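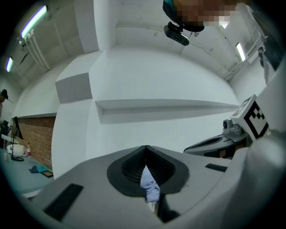

A reader wrote in after my May column to say that a strip light is the only honest light there is, and that anyone who wants lamps in a workroom should go and work in a restaurant.

I have some sympathy. I spent years under tubes at Kavine, a repair shop with 22 benches, and I could find a dropped screw on that floor without getting down on my knees. Tubes on the ceiling throw an even light over a big area. They don't take up bench space and there is no flex to trip over. If you are mending a zip or checking a seam, you want to see it, and a pretty lamp in the corner won't help you.

All the same, I think we light too many rooms from the ceiling and then stop thinking about it. The fitting goes up when the place is built, usually before anyone has decided where the tables will stand. After that the tables are put wherever they fit. You end up working in the shadow of your own head, which is the commonest fault I know in a workroom and the easiest to put right.

My reader's other point was cost. One switch by the door, one kind of tube in the cupboard, done. At Prirnia, where I teach sewing repairs on Monday evenings, we priced up a plain clip-on lamp for each of the tables and it came to £576. The hall said no, and I can see why. We bought 3 in the end and passed them round. People fought over them, politely, all term.

Windows matter more than either. A bench beside a window needs the tubes for perhaps half the day in summer, yet they are nearly always on, since the whole ceiling runs off a single switch. I would rather have two switches than any new fitting you could sell me – one for the window side, one for the rest. An electrician quoted us £114 for that job. It has made more difference than the lamps.

Colour is where I part company with the reader altogether. Some tubes make navy thread and black thread look the same, and I have unpicked a whole hem at home after matching it under the wrong ones. Cream goes grey and grey goes slightly green. So keep the ceiling lights and sweep the floor by them, but take the thread to the window before you cut it.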